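Skip to content
Home Visits Workbench Kits & Parts About Contact
Search this site Type and press enter

An afternoon at the Dursun shared workshop
13/04/2021
Posted by the Usulberg Tinkerers' page editor

I had been promising myself a trip out to Dursun ever since our own little group in Usulberg started talking about putting a second arm on the bench, and last week I finally made it. The drive is longer than I remembered (I stopped twice, once for gas and once for a very good cheese roll), and the workshop is not easy to find if you come in from the river side. Look for the loading dock, then go past it and around the back, and ring the bell more than once.

The people there could not have been kinder. I was handed a coffee before I had my coat off, and then walked past the sewing machines, the laser cutter and the long wall of drawers where everyone keeps their screws. I could have spent an hour at those drawers alone. The labels are all handwritten, and there is one that says only "springs, mostly," which I opened, and yes, mostly springs.

What I had come for was the Pokarard build, the two-armed sorting table that members have been putting together since October. It began as a one-arm project called Nirier, and there is still a Nirier sticker on the toolbox. The idea is simple enough that I can explain it to my sister on the phone: toy bricks go on a table, and the arms pick them up and put them into bins. The doing of it is another matter! They meet 2 evenings a week, and the first five weeks went almost entirely to the table. They tried an old door and then a folding table before settling on the top they have now, and I was told with some feeling that a table which wobbles by the thickness of a coin will undo a whole evening of careful work.

I asked about the wiring, which is what we always get wrong at home. Their advice was to leave far more slack than looks tidy. The cable has to follow the wrist through every turn it might make, so they run the arm slowly through all of its poses by hand before a single clip goes on. We had been doing it the other way around in Usulberg, clips first and then swearing, and I wrote this down and underlined it.

The second arm was a whole discussion. With one arm you only have to worry about it hitting the table. With two you have to decide who gets the middle, and the Dursun group went back and forth on this for weeks. For now they let one arm finish and back away before the other moves in — slow, but they have not bent anything since they started doing it. There is a log by the bench where each evening's runs get written up in pencil. The best evening so far was 80 bricks, and somebody had drawn a little crown next to it.

I also liked hearing why they stayed with toy bricks. Wooden blocks were the first plan, but the bricks are easy to replace and the big ones are kind to beginners. The studs are a nuisance, mind you. If a finger comes down on top of a stud the whole brick tips, so a fair amount of the evening talk is about the angle of approach and whether the gripper should open a bit wider before it drops. 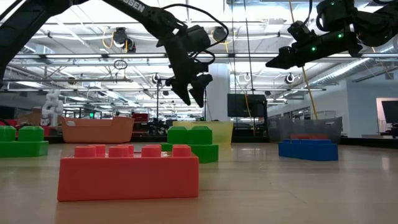
The sorting table, with red, green and blue bricks out front and the bins along the back.

We stayed at that table a good long while, and I asked every question on my list and several that were not. They are thinking of adding softer finger pads next, and someone is trying out bicycle inner tube, cut into strips and glued on. I offered them our leftover silicone sheet and they said yes before I had finished the sentence, so that will go in the mail once I find it.

If you would like to visit, the workshop opens its doors to guests once a month, from 4 in the afternoon until people get hungry. Bring shoes with closed toes, and something for the cookie tin if you can. Parking is free behind the building, though the spots are narrow and I would not try it with a trailer. I am hoping to take a carload of us over before the summer, so let me know if you want a seat.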